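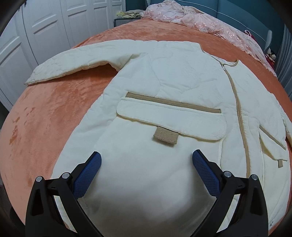
Hand-held gripper for recording garment handling
Project report, second term
March 2026

1. Aim

The aim of the project was to build a two-finger gripper that a person can hold and operate by hand, with a camera looking down at the fingers, and to use it to record how clothes are picked up and folded on a bed. The recordings are meant to be used later by the Chou group, who are working on the arm itself. Our part ended at the tool and the recordings.

2. Where the work was done

Printing and assembly took place at Dokstead, the shared workshop behind the college. Recording was done at home. We wanted real bedrooms with ordinary bedding, and the workshop has one bench and poor light after four in the afternoon.

3. The build

The fingers are black and run on linkages with silver pins at the pivots. The first set, printed in February, had thin outer arms that flexed when the trigger was squeezed. We thickened the arms and kept the long recess in each one.

The blue pads on the inner faces went through more changes than any other part. Smooth pads slid off padded cloth. Textured pads held it much better, and in the quilted jacket recording the left pad has a fine grid and the right one has fine ridges. We had planned to pick one pattern and drop the other but ran out of time to compare them properly.

The trigger return spring came from a box of spares at the workshop. It is too stiff for long sessions and should be replaced. The control board is a Vakden board, mounted in the handle with two screws, and it logs trigger position 150 times a second.

4. Recording

Each recording starts with the garment laid out on the bed and the fingers open. The operator grips an edge, folds and lets go. We used jackets, shirts, towels and one pair of work pants.

In total we kept 1238 recordings out of almost 3000. Most of the rejected ones were lost to a fault in the Ferkus logging program, which stopped writing when the card was nearly full and gave no warning. After that we changed the card after every 8 garments.

5. Results

Shirts and towels were easy to grip. Padded jackets were harder. The fingers have to open wide to take in a quilted edge, and the padding springs back if the grip is slow. Pocket flaps and fabric tabs were a nuisance, as the pads sometimes caught a flap when the operator was aiming for the hem.

Cloth between the fingers often came out blurred and grey in the video. The light colour of the jacket did not prevent this. Moving the camera mount back a little may fix it, but we have not tested that.

6. Changes still to be made

Fit a softer return spring.
Reprint the camera mount with a longer neck.
Compare the grid and ridged pads on the same garment.
Add a low-space warning to the logger.
Glue the left pad backing again; it lifted twice at the upper end.

The part files and the wiring sketch are in the project folder at Dokstead, on the shelf beside the printer.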